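Temps de lecture : 5 min

Cahier nœuds, tresses enduites
16 février 2020

Repris le rapport d'Atidier sur l'enduction Sovum, lu trois fois maintenant, crayon en main. La phrase qui m'agace est toujours au même endroit, en haut du résumé : « la tenue du nœud est préservée ». Préservée par rapport à quoi ? La tresse nue n'apparaît dans aucun tableau. Il y a un avant et un après trempage, tous les deux sur fil enduit. On peut préserver quelque chose de médiocre.

172 nœuds au total chez eux, très bien, c'est plus que ce que j'ai l'habitude de voir. Sauf que 11 ont été écartés pour « défaut de réalisation ». J'ai cherché la définition du défaut de réalisation. Elle est dans une note, et elle dit : nœud ayant glissé avant d'atteindre la charge de consigne. Autrement dit, dans un essai qui mesure si les nœuds glissent, on retire ceux qui ont glissé tôt. Toivo Nurmi pense que c'est une maladresse de rédaction et qu'ils voulaient dire autre chose (un brin mal passé, une boucle prise dans le mors). Possible. J'attends qu'on me montre la liste. 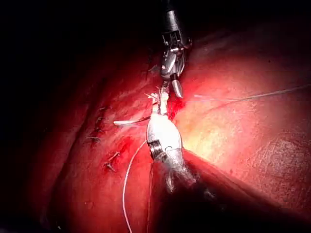 Pointe contre pointe, au contact, éclairage fort sur les mors et noir en haut.

Rappel pour moi, parce que je mélange chaque fois : la rupture du fil et la tenue du nœud sont deux choses. Une tresse peut casser très haut en traction droite et filer gentiment au nœud sous une charge ridicule. L'enduction sert à faire passer le brin dans le tissu sans scier, donc à baisser le frottement. Or le nœud ne tient que par le frottement. Tout argument commercial qui promet de la glisse d'un côté et de la tenue de l'autre devrait au minimum dire où passe la limite. Celui d'Atidier promet les deux dans la même phrase.

Hypothèse charitable : le produit part dans le bain, donc glisse à la pose et accroche ensuite. Ça se défend. Mais alors il faut regarder le nœud tout de suite après serrage, au moment où l'enduction est encore là, et eux commencent leurs mesures au sortir du bain. Le moment gênant n'est pas mesuré du tout.

Essayé de refaire quelque chose de propre ici, avec les moyens du bord.

Montage : boucle autour de deux tiges lisses, nœud à mi-distance, traction lente sur le banc Torico. Brins coupés courts, même longueur des deux côtés, vérifiée au réglet. Je note « glissé » dès que le brin court a disparu dans le nœud, « cassé » quand ça casse, et rien d'autre. Pas de troisième case. Tout ce qui est noué est compté, y compris mes ratés.

Série A, tresse nue, nœud plat et un tour de plus. Cassé presque partout, au nœud comme prévu. Rien à dire.

Série B, même tresse enduite Sovum, même nœud, 20 boucles à sec. C'est là que ça devient pénible : les premières glissent plus que les dernières. Je veux bien croire à un effet de bobine, mais l'explication bête est que j'ai appris à serrer pendant la série. J'ai relu mes notes de mai, même chose à l'époque, et j'avais conclu à l'effet de bobine sans sourciller. À barrer dans le compte rendu de mai, ou au moins à mettre au conditionnel.

Donc série B à refaire, en alternant nu et enduit dans un ordre tiré au sort, et idéalement avec quelqu'un qui noue sans savoir ce qu'il a entre les doigts. Toivo objecte qu'on sent la différence au toucher, que l'aveugle ne sera jamais aveugle. Il a raison. Avec des gants on la sent moins. On essaiera avec gants, et on demandera à celui qui noue de parier à chaque fois. S'il devine juste tout le temps, on saura au moins ce que vaut l'aveugle.

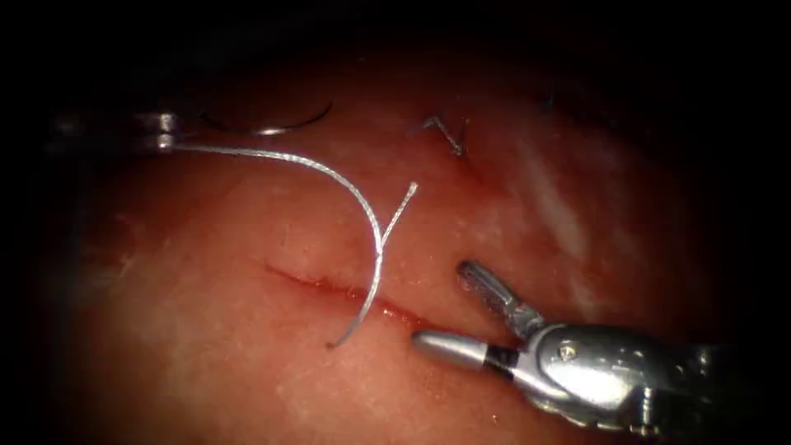
Autre point qui me chiffonne dans leur protocole, la vitesse de traction. Elle est donnée pour la rupture, pas pour le glissement. Or un nœud sur fil gras tiré vite a tendance à se bloquer, tiré lentement il se défait. J'ai fait l'essai à la main avant de le faire au banc, avec de la simple cordelette cirée, et la différence se voit à l'œil. Si les deux séries d'Atidier ont été faites à la vitesse de rupture, leur conclusion ne couvre que le cas favorable. Et personne ne tire sur une plaie à vitesse constante : ça tire un peu, ça relâche, ça recommence. Il faudrait du cyclique. Le banc sait faire, moi pas encore ; le menu est incompréhensible et la notice renvoie à un chapitre qui n'est pas dans la notice.

Le trempage maintenant. Chez eux, « solution physiologique à température contrôlée ». Contrôlée, mais à combien ? Räsänen, qui a comparé d'autres tresses sur le même genre de montage, donne au moins ses températures et ses durées, et on peut ne pas être d'accord avec lui. Avec Atidier on ne peut même pas être en désaccord, il n'y a pas de prise. Je note d'ailleurs que Räsänen trouve une dispersion énorme d'un opérateur à l'autre, plus grande que l'écart entre les fils qu'il compare. Si c'est vrai chez lui, je ne vois pas par quel miracle ce serait faux chez eux, et leur rapport ne dit pas combien de personnes ont noué.

Toivo me reproche de chercher la petite bête. Son argument, que je recopie pour être juste : le fil est vendu, il est utilisé, s'il se dénouait on en aurait entendu parler. Je n'y crois qu'à moitié. Un nœud qui lâche, on l'attribue à celui qui l'a fait. C'est exactement ce que font les notes de bas de page d'Atidier avec leurs exclus. Et ceux qui s'en méfient ajoutent un tour sans rien dire, ce qui règle le problème et le cache en même temps. On se retrouve avec un nœud plus gros, plus de matière laissée en place, et un fil réputé sans histoires.

Cela dit, je n'ai pour l'instant aucune mesure qui leur donne tort. Une série B inexploitable, une série A sans surprise, et de la mauvaise humeur. Je ne veux pas lire « le labo a montré que » dans un mail la semaine prochaine. On n'a rien montré.

Demandes à envoyer à Atidier :
– la liste des nœuds écartés, avec la charge atteinte pour chacun
– la vitesse de traction pour les essais de glissement
– température et durée du bain
– combien d'opérateurs, et qui a fait quoi
– une bobine nue du même lot que l'enduite, sinon la comparaison ne vaut rien

Pour la dernière ils diront non, ou ils enverront un autre lot en jurant que c'est pareil. Vérifier le numéro à réception.

À faire de notre côté : changer les tiges (celle de droite a une rayure, sentie à l'ongle, et je ne sais pas depuis quand), retrouver la pince fine, imprimer le tirage au sort avant de commencer et ne plus y toucher. Les boucles de la série B sont gardées dans le sachet agrafé en fin de cahier, dans l'ordre où elles ont été nouées. Ne pas les mélanger, je veux les regarder à la loupe, surtout les premières.

Toivo relance Torico pour le chapitre manquant.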